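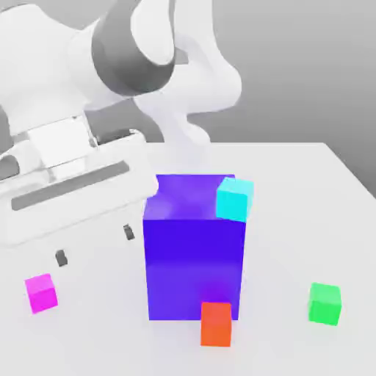

仿真里的桌面：白色机械臂、蓝紫色大方块，还有四个小方块。

仿真里机械臂穿过方块这件事，我拖了很久才写。问题已经修好，代码也合进去了，但过程里有几个判断是错的，记下来给自己看，也给做类似东西的人看。

先说背景。Ayala 是我们组里内部用的一套仿真环境，用来跑抓取策略。场景很简单，一张浅色桌子，一台机械臂，一个大方块当障碍，几个小方块当目标。任务是让夹爪绕开大方块，去取指定颜色的小方块。每个场景开局时，小方块的位置随机，允许叠在大方块顶上。策略训练好之后，再放到 Willetard 实验间的真机上跑。

出事的是真机。那天 Tomás Gallagher 在实验间值班，策略已经在仿真里跑过一整夜，成功率看上去很好。真机跑到第13次的时候，手腕侧面直接压上了大方块。真机用的方块是实心的，底下垫了防滑垫，推不动。力矩超限，控制器报错，抱闸抱死。Tomás 按了急停，人站在围栏外面，没有受伤。方块边上压出一道印子，手腕外壳裂了一条缝。

我当时在家，收到消息的第一反应是标定偏了。这是第一个错误判断。

标定花了我们一天。相机外参重新做，桌面高度重新量，工具坐标系重新对。量出来的偏差很小，远不够解释这次碰撞。真机日志里的关节角和下发的指令也是对得上的，机械臂去的就是策略让它去的地方。也就是说，策略本来就想从方块里面过去。

第二个错误判断是怀疑策略没训练够。我加了数据，又训了一轮，成功率还涨了一点。Tomás 说先别急着上真机，把仿真的画面一段一段翻出来看。我之前只看曲线，很少看画面，觉得曲线能说明问题。

翻画面之后很快就看出不对。手腕从上面下来，末端那一截白色在接到大方块顶面的位置颜色发淡，有点像半透明。一开始我以为是渲染的抗锯齿或者阴影设置，我们的渲染器在浅色物体上一直有点毛病，所以没当回事。后来把那几步的几何位置导出来算了一遍，手腕的网格和方块的网格确实有重叠，最深的一处有15毫米。颜色发淡是不是重叠造成的，我到现在也没有完全查清楚，渲染器那边的事我不熟。但它让我去算了那一遍，这就够了。

接下来查为什么物理引擎没有拦住。

机械臂的模型文件是从旧项目 Brandeck 搬过来的。每个连杆有两套几何，一套用来显示，一套用来做碰撞。手腕的碰撞体在旧项目里被人改成了一根很细的圆柱，比显示出来的外壳细一大圈。提交记录写的是“加速”，没有别的说明。旧项目里桌上只有扁平的零件，手腕从来碰不到东西，所以没出过事。搬到 Ayala 以后桌上多了一个立着的大方块，比小方块高出很多，手腕要从它旁边和上面经过，问题就有了。

第二个原因在碰撞过滤表。表里有一组“忽略”的配对，本意是忽略机械臂相邻连杆之间的自碰撞，免得关节附近一直报接触。搬代码的时候，物体的分组编号往后挪了一位，大方块正好落进了手腕忽略的那个组。小方块没有落进去，所以夹爪碰小方块一切正常，该推开推开，该夹住夹住。这也是为什么我们一直没发现：平时看演示，大家盯的都是夹爪和小方块。

两个原因叠在一起。只修过滤表的话，手腕外壳还是会插进方块一部分，因为碰撞体太细。只修碰撞体的话，过滤表照样放行。我先修了碰撞体，重跑，没有变化，以为查错了方向，差点又改回去。这算第三个错误判断，耽误了半天。

修完之后我做了一个离线检查：把所有已经存下来的训练轨迹拿出来，用显示用的那套网格逐步算重叠，不经过物理引擎。结果有392条轨迹里手腕进过大方块。有的只擦到棱角，有的是整段手腕从顶面斜着穿过去。策略学到的东西很直接，穿过去路最短，时间惩罚最小，奖励最高。它没有做错什么，是环境允许它这么走。

这些轨迹全部作废，策略从头训。新策略的成功率比旧的低，特别是目标小方块放在大方块顶上靠边的时候，夹爪很难找到合适的角度。以前那个好看的数字里，有一部分就是靠穿过去得来的。

真机这边也改了几处。

速度限制之前是跟着策略的输出走，上限给得很宽。现在新策略第一次上真机，一律限速，最高不超过原来的三分之一，跑满60次没有异常才放开。

力矩阈值原来用的是控制器出厂的默认值。这次手腕外壳已经裂了才触发，说明对我们这种任务来说太高。我们把它调低了，代价是夹重一点的东西会误报，目前桌上没有重的东西，可以接受。

真机方块换成了泡沫的，外面贴一层硬纸，颜色不变。视觉模块要重新适应一下反光，问题不大。

还有一道检查放在指令下发之前。轨迹先送到一个独立的几何检查程序，用另一套模型文件算一遍，有重叠就拒绝执行。这个程序叫 Dralance，是 Tomás 写的，故意没有用 Ayala 的任何代码。一开始我觉得重复劳动，后来同意了。如果它用同一份碰撞体和同一张过滤表，那天它也会放行。

加了 Dralance 以后慢了一点，每条轨迹要多等一会儿。它也有误拒的时候，主要是夹爪贴着桌面去够小方块，指尖离桌面太近，它算成碰撞。我们给指尖和桌面单独留了一点余量，别的地方没有动。

仿真这边加了两个自动测试。一个是把手腕硬推向大方块，检查有没有接触力，没有就报错。另一个是比较每个连杆的显示网格和碰撞体，体积差太多就列出来让人看。第二个测试第一次跑就又抓到一个连杆，在肘部附近，也是旧项目里改细的。这个还没有造成过碰撞，顺手一起换了。

碰撞体换成贴合外壳的凸包以后，仿真速度慢了一截，训练时间变长。组里有人提过能不能只在靠近方块时才用精细的碰撞体，我没有做，暂时不想在这块再加条件判断。

有读者可能会问为什么不直接用引擎自带的穿透警告。我们开过，但日志级别设得太高，被过滤掉了，而且它只管参与碰撞的配对，过滤表里忽略掉的它根本不算。所以这次开着也没有用。

手腕外壳的备件要等到六月，现在裂缝的地方先用胶带包着，只跑低速的任务。新策略在仿真里还剩最后一轮没训完，训完先过 Dralance，再排真机的时间。过滤表我打算改成按名字配对，不再用编号，这部分还没开始写。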